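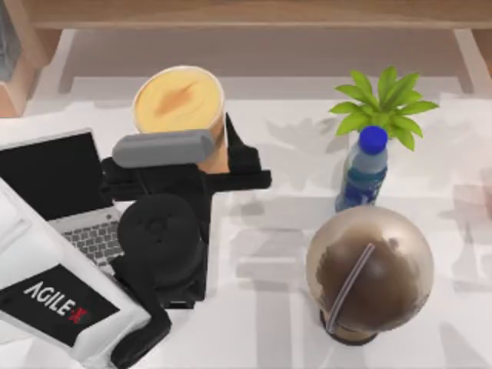 # Teleoperation or hand guiding for the cup task: request for comments

**g_lengyel** (Moderator, Tollelville Robotics Training Forum)
July 2026

Members are invited to comment on the draft procedure for the next round of demonstrations in the simulated tabletop environment. The task is to approach the paper cup, grasp it, move it to the open part of the table and release it upright. The laptop, the water bottle, the plant and the round glass remain in place as obstacles. The shelf is fixed.

The draft proposes that all demonstrations be recorded by remote control with the Zoltaso handset. The earlier procedure, in which an operator moved a physical leader arm by hand and the simulated arm followed, would be withdrawn. The existing set contains 2718 demonstrations made under the earlier procedure. They would be kept.

Comments should address section 2 (operator control) and section 4 (rejection of demonstrations). Section 3 has been agreed and is not open for discussion.

Gizella Lengyel

---

**pacheco_bench**

Our group does not support the withdrawal of the leader arm. The handset is adequate for the long approach across the table. It is poor for the last part of the approach, when the fingers must straddle the cup without pushing it. Operators using the handset tend to move along one axis, stop, and move along the next. The learned policy then reproduces the stops.

With the leader arm the wrist turns while the hand is still traveling, as a person's would. We consider that motion worth preserving.

---

**nivham_ops**

We take the opposite view on section 2. The smooth motion described above depends heavily on the operator. Our most experienced colleague produces excellent demonstrations with the leader arm. Our newer operators do not, and they strike the shelf with the elbow of the arm far more often than they touch the cup. An operator who is holding a leader arm attends to the hand and forgets the rest.

The handset is slower, but a new operator can be approved on it after 10 accepted demonstrations. We have no comparable figure for the leader arm and would be interested to know whether Pacheco does.

---

**pacheco_bench**

We do not have such a figure. We approve operators by observation, and I accept that this is difficult to put into a shared procedure.

I do not accept the point about the elbow. It can be dealt with by starting the arm farther from the shelf.

---

**nivham_ops**

Moving the start pose would make the new demonstrations inconsistent with the existing ones. Section 3 fixes the start pose, and the moderator has stated that section 3 is closed.

---

**g_lengyel** (Moderator)

That is correct. The start pose will not be changed in this round.

---

**kestrel_row**

I would like to raise a matter under section 4. The draft rejects a demonstration if the cup is dropped, if it is tilted past the limit or if any obstacle is moved. It does not say what should be done when the operator hesitates near the rim, withdraws and tries again. At present one reviewer in our team accepts these and another rejects them.

My own preference is to keep them, provided the second attempt is sound.
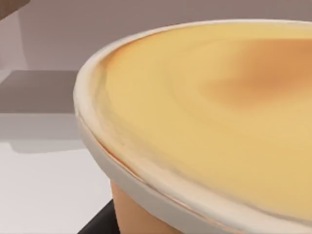

A policy that has only been shown clean grasps has no example to follow when the fingers arrive a little high or a little to one side. It usually closes anyway. The corrections made by a patient operator are the part of the data that we cannot easily produce by other means - scripted recoveries have been tried here and they look like scripts.

I would suggest that such demonstrations carry a label, so that any group wishing to leave them out may do so.

---

**nivham_ops**

We support the label. We would ask for a time limit as well. Demonstrations longer than 90 seconds should be rejected whatever the outcome, as the operator has usually lost track of the camera view by that stage.

---

**pacheco_bench**

Agreed on the label. The time limit would be unfair to the handset, and I say that as someone who would prefer not to use it. A careful handset operator may need most of that time for the approach alone. A limit on the number of attempts would serve the purpose better. Two would be reasonable.

---

**kestrel_row**

Two attempts would suit our reviewers.

On section 2, could both methods be permitted, with the method recorded for each demonstration? The groups could then train on either portion separately and compare. I recognize that this leaves the disagreement where it is for the present.

---

**nivham_ops**

We could accept that if operators do not change method within a session. Mixed sessions were permitted last December and the logs were very hard to separate afterward.

---

**g_lengyel** (Moderator)

Thank you for the comments. The draft will be amended as follows:

- Section 2: both the handset and the leader arm are permitted. One method per session, entered in the log before the first demonstration.
- Section 4: a demonstration with a withdrawn first attempt may be accepted and must be labeled. A third attempt leads to rejection.
- The time limit is not adopted. Nivham may submit it again with supporting records.

Pacheco is asked to provide a written approval test for leader arm operators. Until it has been received, new operators will be assigned to the handset.

---

**pacheco_bench**

We will provide the test. I wish to record that we regard the last sentence as the withdrawal of the leader arm under another name for any group with new staff.

---

**g_lengyel** (Moderator)

The objection is noted and will be attached to the amended draft. The thread remains open for comments on the wording of the label.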